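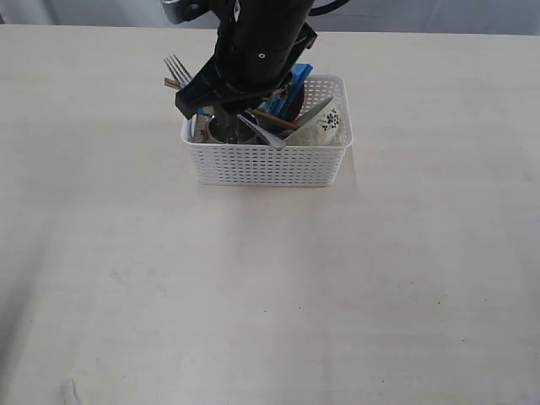
I keep seeing the same advice this month: get one basket, put all your small kitchen stuff in it, and your drawers will magically stay clear. I have doubts. Thread.

First, the pitch. A white plastic basket with holes in the sides, out on the table where you can reach it. Forks, spoons, chopsticks, whatever. The holes are supposed to let things drain and dry. Fine. Holes are good. I have no quarrel with holes.

My quarrel is with "whatever." Once a basket is the place for whatever, it gets a fork, a spoon, a single chopstick, a little metal cup and some blue plastic thing that I would have to pull out to identify. That's a junk drawer with the front showing.

People tell me the answer is to buy a better basket. Gilix sells one with dividers and the page has 851 reviews. I read a lot more of them than I should have. Most say "looks great on the counter." Very few say what it was like in month two.

My cousin Rocío Villalobos swears by hers. I went over in February and asked for a teaspoon. She dug around for a good while and then handed me a soup spoon. She still says the system works.

Here's my problem with laying flatware flat or at an angle in a wide basket. The long pieces end up across the short ones. You want the spoon, so you move the chopstick, and the chopstick was holding up the fork, and now the whole pile has shifted and you're back to digging.

A tall narrow cup does this job better. Handles down, business end up, and you can see what you're grabbing. Yes, I know some people want the tines down so they don't get poked. Apolinar Magaña has argued this with me for years and he's not wrong about the poking. Put the forks in their own cup, then.

And a cup or a bowl should never go in with the flatware. It takes up the middle, everything else leans on it, and small things fall inside it and vanish. If it's round and it holds liquid, it belongs on a shelf.

Someone is going to say the basket is only for carrying things from the sink to the table. Okay! I'd believe that if I had ever seen one get emptied. In my house the carrying basket became the storing basket within 2 days.

What I will grant: it wipes clean, it's light, and you can lift the lot in one go when you need the table. For a picnic I'd use one tomorrow. Also for a move, if you wrap the sharp stuff.

So I tried it the boring way. Took everything out. Forks in one cup, spoons in another, chopsticks tied in pairs with a rubber band. The odd chopstick went in the plant pot to hold up a tomato seedling.

The basket is under the sink now with the sponges in it. It's okay at sponges.

Cirilo Barrera just replied that he keeps 8 of these stacked in his pantry, all labeled. Cirilo, I'm going to need to see the inside of the one that says "misc."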